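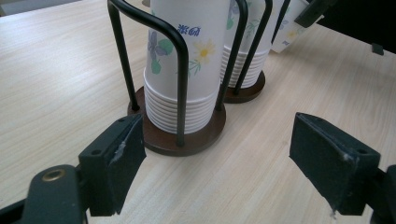
## Pads wearing out on the cup gripper

**jdewan**
We run a small cell that separates nested paper cups. Two black fingers, foam pad on each inner face. The pad edges are going: one has a pale scuff mark, the other has gone fibrous with a strand coming off the bottom corner. They get changed every 2 weeks at the moment. What is everyone else using?

**prendach_tech**
Same style of finger here. We went to solid silicone pads and haven't touched them since September. Foam is too soft at the edges.

**birallow77**
I'd leave the foam on. Silicone sticks to paper and you end up lifting two cups. We tried it for a month and went back.

**prendach_tech**
Depends on your force. Ours is set at 12 N and we don't get doubles.

**birallow77**
At 12 N our cups crease just under the rim, so no thanks.

**jdewan**
We're at 700 g of grip, so well below that. No creasing.

**munasinghe_r**
Before you buy anything, look at where the pads touch. If only the edges are worn and the faces are fine, the fingers aren't closing parallel. Close them on a strip of card and pull. It should drag the same top and bottom.

**jdewan**
Tried it this morning. Tight at the bottom, slides out at the top on the right finger. Two of the screws had backed off. Cleaned the threads, put threadlock on, did them up again and the card drags evenly now.

**zerner_owner**
Also check your approach height. Ours was catching the wire of the cup holder on the way in, and that will fray foam faster than any cup. We raised it 40 mm and came down from above.

**prendach_tech**
Still say silicone.

**jdewan**
New foam goes on Monday with the higher approach. I'll post when it needs changing again.

Janaka Dewan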